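Questions we get asked most often about ordering lighting, fitting it and living with it. Last updated 2 Dec 2021.

## Choosing a light

**How big should a pendant be over a dining table?**

Measure the width of the table and look for a shade between a third and half of that. If the table is long, two smaller pendants usually work better than one large one. The Pendale comes in two sizes for this purpose, and the smaller one is the one most people hang in pairs.

**How low should it hang?**

Low enough to light the table and high enough that seated people can see each other. Tape a balloon to a piece of string and hang it from the ceiling for a day or two before you settle on a cord length. You can always shorten a cord later, but you can't make one longer without ordering a new one.

**What color of light should I pick?**

For living rooms and bedrooms, pick a warm white bulb. Kitchens, laundry rooms and home offices can take a cooler one. Try to keep all the bulbs in one room the same. Mixed bulbs are the most common cause of the "something looks off" emails we receive.

**My ceilings are low. Can I still have a ceiling light?**

Yes. Look at the flush and semi-flush pages. The Lebrun flush light sits tight to the ceiling and gives a wide, even spread. If you want something that hangs, put it over a table or a kitchen island where nobody walks.

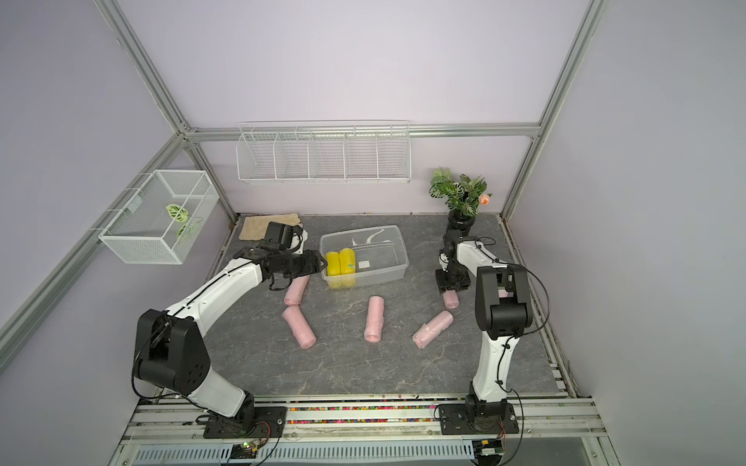
**Are your period designs real antiques?**

No. They are new lights made in older styles. The Omstead wall light is based on a gas bracket from an 1869 pattern book, redrawn for electric wiring. It takes a standard bulb, and all the parts can be replaced.

**Can I see a light before I buy it?**

We don't have a showroom. We do send finish samples by mail, up to 4 per household, at no charge. Each sample is a short piece of the metal or fabric with the finish name printed on the back. You don't need to return them.

**Do the finishes match each other across ranges?**

Mostly. Aged brass is the exception. It is finished by hand and varies from piece to piece, so if you are buying several for one room, order them together and write "match please" in the order notes. Polished nickel and matte black are consistent.

## Bulbs and dimming

**Are bulbs included?**

Only where the product page says so. The Rurnia table lamp comes with its own LED unit. Everything else is sold without a bulb.

**How bright should a bulb be?**

Go by lumens. Watts tell you how much power a bulb uses, and with LEDs that is not much help. A bulb of 1000 lumens is plenty for a reading lamp and fine for a small kitchen pendant. Bedside lamps can be a good deal dimmer.

**Can I use a dimmer?**

Yes, on all hardwired lights, as long as the bulb is marked dimmable and the dimmer is rated for LEDs. If the light flickers or hums at the low end, the dimmer is usually the older part and the one to replace first. The Rurnia has a touch dimmer built in and should not be connected to a wall dimmer as well.
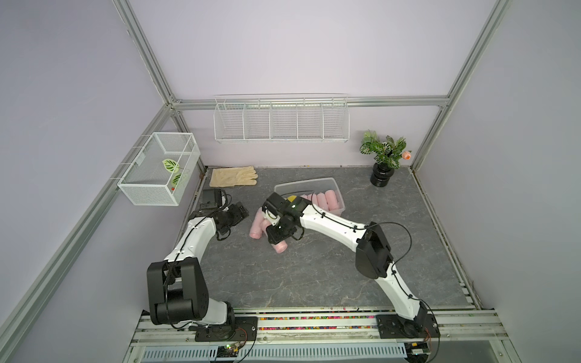

**Why does my bulb keep burning out early?**

Check whether the bulb is approved for enclosed shades. LED bulbs that aren't will overheat inside a closed glass globe and fail early. The packaging will say. If the bulb is the right type and it still fails, contact us with the order number and we'll look into the fixture.

**Can I use a smart bulb?**

In most of our lights, yes, if it fits. Smart bulbs are often a little longer than ordinary ones, so compare the length with the shade dimensions on the product page. Leave the wall switch on and don't combine a smart bulb with a dimmer.

## Installation

**Do I need an electrician?**

For anything hardwired, we recommend a licensed electrician, and some areas require one. Table and floor lamps only need to be plugged in.

**What should be ready before the electrician comes?**

Unpack the light and check it against the parts sheet. Have the bulbs on hand. Mark the spot on the ceiling or wall with painter's tape. If the fixture is heavy, ask whether your junction box is rated for the weight listed on the product page. Fixing that on the day takes longer and costs more.

**Can I hang a pendant from a sloped ceiling?**

The Pendale has a swivel canopy and will hang straight from most slopes. The Lebrun will not, and we don't make an adapter for it.
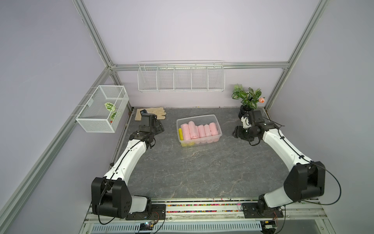
**Can wall lights go in a bathroom?**

Only the ones marked as damp rated. Keep them away from the shower itself. The Omstead is not damp rated, even though people ask us about it often.

**How high should wall lights go?**

At eye level or slightly above, so that you don't look straight at the bulb when you stand next to it. In a hallway you can go higher. Beside a bed, sit up against the pillows and mark the wall near your shoulder.

## Cleaning and care

**How do I clean a fabric shade?**

Turn the light off, let it cool, and go over the shade with a lint roller or the soft brush on a vacuum. Don't use water. It leaves rings on linen.

**And glass?**

Take the glass down if you can. Wash it in warm water with a drop of dish soap, dry it fully, and put it back. Never spray cleaner at a light that is still on the ceiling.

**What about brass?**

Lacquered brass needs a dry cloth and nothing else. Polish will strip the lacquer. Unlacquered brass will darken with time, and you can polish it or leave it alone.

## Orders and returns

**How long does delivery take?**

Stock items ship within 2 working days. Made-to-order finishes take longer, and the current wait is shown next to the finish when you select it.

**Something arrived broken. What now?**

Keep the box and send us a photo of the damage along with your order number. We replace broken glass separately, so you won't have to send back the whole light.

**Can I return a light I've already installed?**

No, unless it is faulty. Once a cord has been cut or a fixture wired in, we can't resell it. Cords cut to length at our end are also final sale.

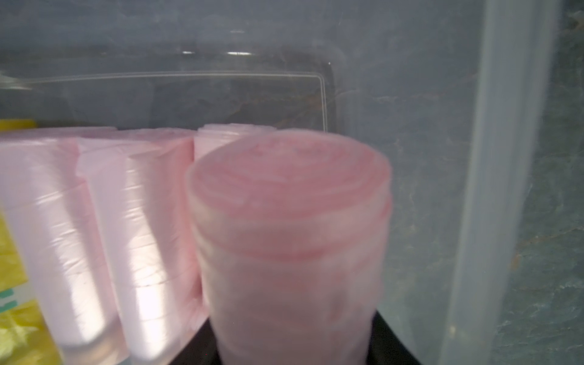 *Page maintained by the Customer Care Team*

**Do you sell spare parts?**

Yes. Shades, glass, canopies and cord for current ranges are on the spares page. For discontinued lights, send a photo and the number from the label inside the canopy. We keep parts for some of them.

**Do you offer trade pricing?**

Yes, for designers, builders and electricians. Fill in the trade form and attach a copy of your license or business registration. New trade applications received before the end of April will be set up on the spring price list.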